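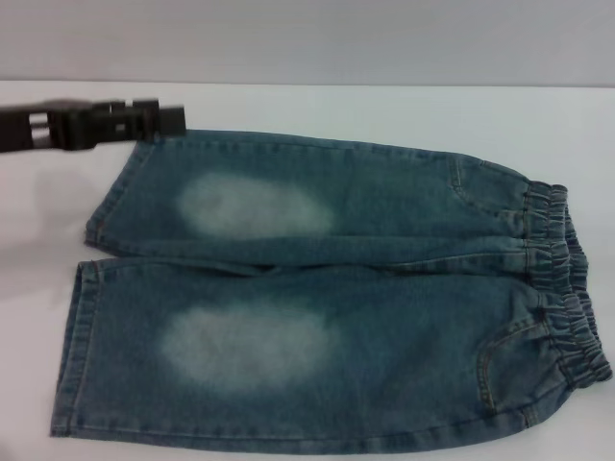

## Visar opens its doors to small studios

If you love odd little PC games, November was a good month. Visar, the download store run by Widitz, dropped its listing fee, and the catalog jumped from 1,421 titles to 1,535 before the month was out.

My favorite so far is Jangate, a canal-building puzzler by Lorna Dizon. It has 62 levels, and the late ones are wonderful – I lost a whole evening to a single lock gate! Saves sync between machines too, and the demo carries over into the full game.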